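Home & Kitchen > Organizing > Utensils on the table or in a drawer?

dumplingdrawer
November 20, 2023
OK so we moved into the Hollesthorpe flat in July and the kitchen has 2 drawers. Two! One is full of pan lids and the other one sticks. So all our chopsticks and spoons live out on the dining table in a plastic holder, and my sister-in-law thinks it looks like a cafeteria. I like it. Everybody sits down and grabs what they need. Does anyone else do this, or am I raised by wolves?
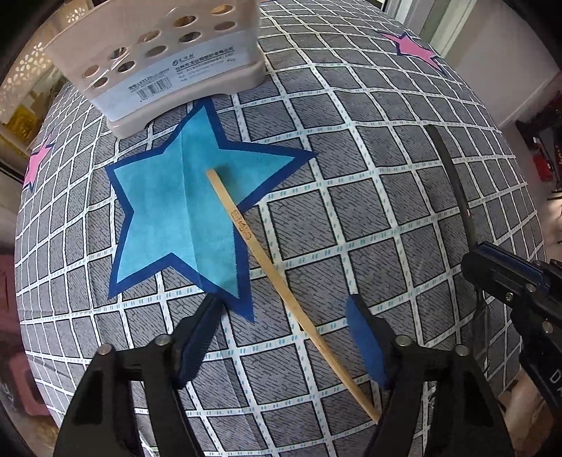

Anyway the sister-in-law (Dilani Debnath, she knows I'm posting this, hi Dilani) wants me to buy one of those Clirkico drawer inserts and be a grown-up about it. My problem is the long chopsticks don't fit any insert I've tried. They end up sideways on top and then the drawer won't shut.

feng_shoe_rack
Team table! My grandmother kept hers out for over 50 years and we all survived. I would get one with plenty of holes though, mine had a solid bottom and it got disgusting down there.

Mossy3513
Gonna disagree. Stuff left out gets dusty and greasy, especially if your table is in the same room as the stove. I had a crock on the table at Dollthorpe and I was rewashing clean forks before dinner. Drawer, lid, done.

dumplingdrawer
Mossy it's the same room, yeah, but we go through everything in there so fast it never has time to get dusty. There are 7 of us on a Sunday!
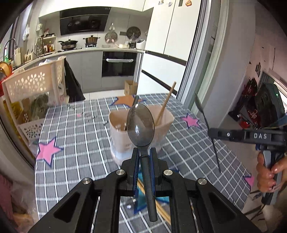 My real complaint is wiping the table. I do it after every meal and I still miss the far side, every time. The star tablecloth doesn't help, with all that pink and orange going on I don't notice crumbs at the back until I've sat down again. So now the holder gets picked up and moved to the counter first, then I wipe, then it goes back. Takes a minute. Mossy you'd hate it here lol

Mossy3513
I would lol. But if you're moving it to the counter three times a day, why not just leave it on the counter?

feng_shoe_rack
Because then somebody has to get up for a spoon, Mossy!! That's the whole point of the table!
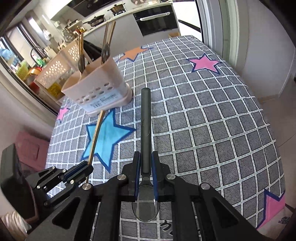

How often do you wash the holder itself?

Once a week, in hot soapy water with a bottle brush, and then I stand it upside down on a towel overnight. If the chopsticks went in damp I'll do it sooner.

Mossy3513
Fine, that's more often than I washed my crock. I still say drawer.

dumplingdrawer
Going to fix the sticky drawer this weekend (candle wax on the runners, my dad swears by it) and put the serving spoons in there. Chopsticks are staying on the table. Sorry Dilani.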